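Running a staff kitchen when the machines do half the work
Workshop and Kitchen Tips – Eststead site notes
By Sewwandi Kodikara

In November our packing hall at Eststead went over to automatic carton erectors and two palletising arms. I look after the canteen and the break areas, so I had no say in which machines were bought, but the change reached my side of the building within a week. These are the things I have learned, written down for whoever does the same job at Dretbridge when their line goes in.

Breaks move
On the old line everybody stopped together. The belt went off, 38 people came through the door, and they all wanted a hot drink in the same ten minutes. Now the line keeps going and people step away in ones and twos, with somebody covering the screens. You don't get a rush any more. You get a steady trickle from six in the morning until the late shift goes home.

An urn is no good for a trickle. Ours sat there simmering all day and was either scalding or nearly dry. Sell it or put it in a cupboard for the Christmas lunch. A single-serve machine suits people who turn up one at a time, and they can make their own without asking anyone.

Go and stand in the kitchen at odd times for a few days before you buy anything. I had planned everything around ten o'clock, and our busiest spell is now twenty to twelve, when the palletisers are handed over between teams.

Things people can carry
Operators on the new line walk more and lift less. They have a tablet in one hand most of the day and it mustn't get wet. Put a shelf by the kitchen door for tablets and radios, at elbow height, with a lip on the front edge. Ours is an offcut of worktop on three brackets and it took half an hour to fit.

Drinks stay in the kitchen. The sensors on the carton erectors are low down and face upwards, and a spilt coffee on one of them stops the whole lane. Drutach, who service the line for us, charge a call-out of £90 before they have opened the toolbox. I put that figure on a card by the door and it has done more than any number of polite notices.

Sauces, sugar and teabags
Loose packets get everywhere. Before the change we had them in ice cream tubs with the lids off, and people tipped out half a tub looking for the last brown sauce. Get something with open fronts and steps, so that the back row can be seen over the front one. One kind to a compartment if you can manage it. It will be mixed up by the afternoon, so put it right once a day and leave it alone in between.

Fill from the back and use up the old ones first. Wipe the compartments out on a Friday when stocks are low. A dry pastry brush gets sugar out of the corners better than a cloth, which only turns it to syrup.

Keep fruit teas away from the ordinary ones if your boxes are not well sealed, or everything ends up tasting of blackcurrant.

Cups and lids
Stack cups upside down if they are going to stand out overnight. Keep the lids beside them and the spare sleeves in the cupboard underneath. A tray under the lot makes it quick to lift everything and wipe down. Two sizes of cup need two sizes of lid, and you will run out of the wrong one, so stick to a single size.

Ordering
The line has a stock system which reorders tape and cartons by itself. I asked if the canteen could go on it and was told yes, in principle. I tried it for coffee pods and ended up with 2437 of them, because the system read my weekly order as a daily one. Check the units on the first order, then check them again on the second. I now let it handle paper goods, which keep, and do milk and coffee by hand.

Write down what you use for at least a month. My old figures were useless after the changeover. Tea went down, coffee went up, and we get through far more at the late end of the day.

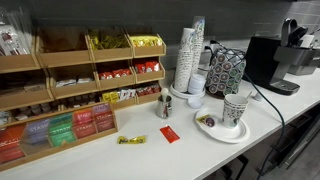

Does putting machines on the line mean fewer people using the kitchen?
The numbers on site stayed the same with us, but the jobs changed. Six people moved from packing by hand to looking after the machines, and two went to goods-in. They still want a break, and they now take it at different times, so the kitchen needs to be in a fit state all day.

Descaling and drip trays
With no set break there is no set quiet time, and the cleaning gets put off. Pick a time and stick to it. Mine is half past two. Empty the drip tray, rinse it, dry underneath. Descale when the machine asks and not a fortnight later. We are in a hard water area and our first machine, a Yáñez, lasted only eleven months through my own neglect.

Cables should go back along the wall to the nearest socket. Use the stick-on clips, two or three to a metre, and clean the wall with spirit first or they drop off.

Company
This isn't really a tip, but it came up at every meeting. Several of the older hands missed sitting down together. You can talk across a belt, and you can't talk much from one control screen to the next. We asked the shift leads to let four people off at once where the line allows it, and moved a proper table in by the window in place of the high stools. It gets used. The stools went to the smoking shelter.

Spare pods, cup sleeves and the descaler are in the tall cupboard by the fire door, and the key is on the hook inside the first aid room.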